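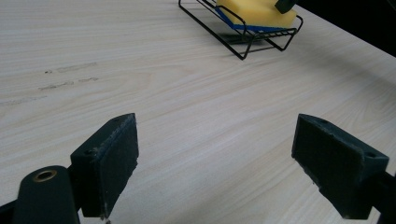
Sistuna merchandise grant: where we are in June

The money you gave us was for one design contest and one print run. The contest is done. The print run is having a rest.

We got 47 entries for the new tote bag, a lot more than last year, and only a few of them were the old tote bag in a different color. The members' vote went to a two-ink drawing of the Grurkgate footbridge with a heron on it. The heron has since been redrawn, as several voters took it for a streetlamp.

Desard printed 100 samples in May. The green came out fine and the orange came out brown, so 60 of those went to the summer raffle as "autumn edition" and the rest are in a box at the office. Desard has agreed to redo the orange plate at no charge — after a long phone call. Haque will handle shipping again, at the same rate as before.

Spending so far is nearly 2,000 dollars, all of it on samples, artwork and the winner's prize. We haven't touched the money for the main run.

Still open: the strap length (short won, the long-strap people want a recount) and whether the logo goes inside or outside. We'd like your okay on the second by the end of the month, before Desard books its press time.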